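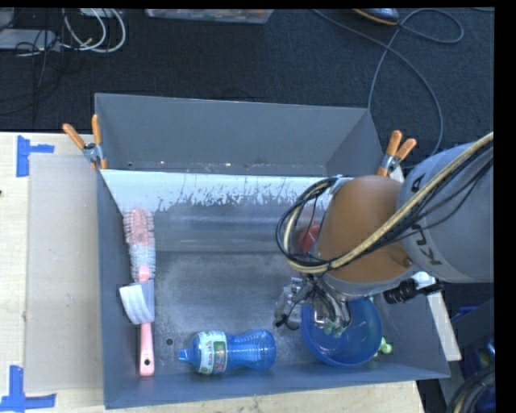

Pralleo 木製天板用オイル No.77

Flatolley社の木製天板用オイルです。作業台、実験台、工作机、梱包台など、毎日使う木の天板の保護と手入れに使います。無垢材と集成材のどちらにも塗れます。塗膜をつくらず木に浸み込むタイプなので、傷んだところだけを研磨して塗り足すことができます。

品番:77
内容量:600ml
容器:金属缶(ねじぶた)
色:クリア
つや:なし(重ね塗りで半つや程度)
主成分:亜麻仁油、植物樹脂、植物ワックス、乾燥剤、溶剤
塗布面積:1缶で5平方メートル(新しい天板に2回塗りした場合)
拭き取りまでの時間:30分
使用場所:屋内
発売元:Simard

天板の表面について

作業台の天板は、家具の天板とは傷み方が違います。食卓では輪じみや熱の跡が多いのに対し、作業台では物を引きずった細かい傷、工具の落とし傷、テープの糊残り、油や薬剤のしみが主になります。ウレタン塗装の天板は水や汚れに強い反面、塗膜が一か所割れるとそこから水が入り、周囲の塗膜が浮いてきます。部分的な補修が難しく、きれいに直すには全面をはがすことになります。

オイル仕上げは汚れに対する強さではウレタンに劣ります。コーヒーや機械油をこぼして放置すれば跡が残ります。そのかわり手入れは簡単で、跡のついた部分を木目に沿って紙やすりで研ぎ、オイルを塗って拭けば済みます。どちらを選ぶかは使い方によります。水を常時使う台、薬品をよくこぼす台にはウレタン塗装か樹脂の天板をおすすめします。

塗れる木、塗れない木

ブナ、ナラ、カバ、メープル、タモなどの広葉樹には問題なく使えます。パイン、スギ、ヒノキなどの針葉樹にも塗れますが、吸い込みが多く、1缶で塗れる面積は少なくなります。節の周囲は吸い込みにむらが出ます。

チーク、ローズウッドなど油分の多い木は乾きが遅れます。塗る場合は目立たない場所で試し、翌日に触って確かめてください。

メラミン化粧板、塩ビシート、プリント合板には浸み込まないため使えません。ウレタンやラッカーで塗装された天板も、塗膜を完全に落とすまでは塗れません。塗装の有無がわからないときは、水を一滴落として数分置きます。木の色が濃く変われば無塗装かオイル仕上げ、玉のまま残れば塗膜かワックスがあります。

塗り方

天板の上の物をすべてどかし、糊残りはへらと消しゴムで取ります。油じみがある場合は、先に中性洗剤を薄めて拭き、水拭きのあと一晩乾かします。

新しい天板は240番の紙やすりで全体を軽く研ぎます。古い天板は150番から始め、240番で仕上げます。これより細かい番手で磨くと木の表面が詰まり、オイルが入りにくくなります。粉は掃除機で吸ったあと、固く絞った布で拭いてください。

缶は振らず、底から棒でかき混ぜます。顔料は入っていませんが、寒い時期はワックス分が底に沈みます。

はけ、または布で、木目に沿って薄く伸ばします。木口はよく吸うので先に塗り、天板の面を塗り終えてからもう一度塗ってください。30分置き、表面に残ったオイルを乾いた布で拭き取ります。拭き残しはべたつきの原因になります。照明を斜めから当てると、残っているところが光って見えます。

一晩置いて2回目を塗ります。手順は同じです。2回目は吸い込みが少ないので、量は1回目の半分で足ります。

乾燥

拭き取りのあと、翌日には軽い物を置けます。重い物や底のざらついた容器を置くのは一週間待ってください。完全に硬化するまで水拭きは避けます。

気温が低いとき、湿度が高いときは乾燥が遅れます。暖房のない部屋では、11月に入ったころから乾きが目に見えて遅くなります。冬に塗る場合は日中に作業し、換気を保ったまま室温を上げてください。

ふだんの手入れ

乾いた布か、固く絞った布で拭きます。アルコールを日常的に吹きつけるとオイルが抜けて白っぽくなります。消毒が必要な台では、塗り足しの間隔を短くしてください。

塗り足しの時期は水のはじき方で判断します。水滴がすぐに浸み込むようになったら塗りどきです。台の手前側、手や袖が当たる部分から先に抜けていくので、全面を塗る必要がない場合もあります。部分的に塗るときは、境目を布でぼかすと色の差が出にくくなります。

使用上の注意

オイルの付いた布や紙は、酸化熱で自然発火することがあります。使い終わった布は丸めて放置せず、すぐに水に浸し、密閉して自治体の決まりに従って捨ててください。研磨で出た粉にオイルが混ざったものも同じ扱いです。

溶剤を含みます。火気の近くで使わず、作業中と乾燥中は換気してください。皮膚の弱い方は手袋を着けてください。まな板など、食品が直接触れる物には使わないでください。

開封後はふたの溝のオイルを拭き取ってから閉めます。残りが少なくなると缶の中の空気で表面に膜が張ることがあります。膜は取り除けば下の液は使えますが、全体がとろみを帯びている場合は使わずに処分してください。

関連する品

Jovow 塗布用コットンクロス
毛羽の少ない綿の布です。塗布と拭き取りの両方に使えます。拭き取りには塗布の倍の枚数を用意してください。

Pralleo 天板用クリーナー
糊残りと軽い油汚れ用です。オイルを塗る前の下処理に使います。

Pralleo 補修用ワックス棒
深い打ち傷を埋めるためのワックスです。オイルの上にワックスを使います。順番を逆にすると、その部分だけオイルが入りません。

よくあるお問い合わせ

塗ると色は変わりますか。
クリアですが、水で濡らしたときと同じくらいの濃さになります。亜麻仁油の性質で、年数とともにやや黄みが増します。白木の色を保ちたい場合には向きません。

裏面も塗るべきですか。
厚みのある無垢板では、裏も1回塗ってください。片面だけ塗ると湿気の出入りに差が出て、反ることがあります。すでに台に固定されている集成材の天板なら、表と木口だけでかまいません。

前に別のメーカーのオイルを塗っています。重ねられますか。
植物油系のオイルで、十分に乾いていれば重ねられます。蜜蝋ワックスが厚く残っている場合は、先に研磨して落としてください。

においはどのくらい続きますか。
塗った当日は溶剤のにおいがあります。溶剤が抜けたあとも亜麻仁油のにおいが数日残ります。閉め切った部屋ではさらに長く残ります。

拭き取りを忘れて固まってしまいました。
べたつく程度であれば、新しいオイルを少量つけた布でこすると緩みます。その後すぐに乾いた布で拭いてください。完全に固まった場合は240番で研ぎ、1回塗り直します。

ご注文について

1缶から承ります。溶剤を含む製品のため、航空便では発送できません。離島へのお届けは船便になり、日数がかかります。缶のへこみは、漏れがないかぎり交換の対象になりません。

塗装の方法についてのご相談は、Simard 製品担当のレーナ・カッリオ(Leena Kallio)あてにお送りください。木の種類と現在の仕上げ、台の大きさを書き添えていただくと回答が早くなります。

更新:2018年9月28日
塗布面積の表記を2回塗りの値に改めました。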